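Kurek - fold replay and gripper timing tools

Kurek is a small set of Python scripts for recording, trimming and replaying two-arm cloth folding runs. It was written at Pladdale and is maintained by Edit Balogh. It reads logs from the Flolance controller and writes one folder per run.

What it does

kurek-record saves joint positions and wrist camera images against one clock.
kurek-trim removes idle time from the start and end of a run.
kurek-replay sends the saved joint positions back to the arms at a fixed rate.

Setup

Python 3 is required. Copy ports.sample to ports.cfg and fill in the serial port for each arm. The left and right entries are easy to swap, so run kurek-check before anything else. It moves one joint on each arm and prints the name it thinks it moved.

Settings

rate: 40 Hz by default. Lower it if the log shows dropped packets.
settle: 15 frames held after each contact before the next move.
max_step: 3 degrees per tick. Replay stops if a saved step is larger.

Contact with the cloth

There is no force sensor. Contact is guessed from servo load at the wrist, and the guess is worst on thick edges where several layers meet.
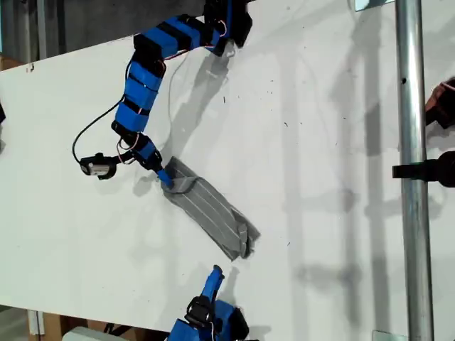 The load threshold is set per cloth in cloths.cfg. Towels with a raised seam need a higher value - start at 14 and go up by one until the false contacts stop.

Known problems

Replay does not check for the two arms hitting each other. Runs recorded at Clundthorpe before the clock fix have camera images one frame behind the joints; use the shift option in kurek-trim.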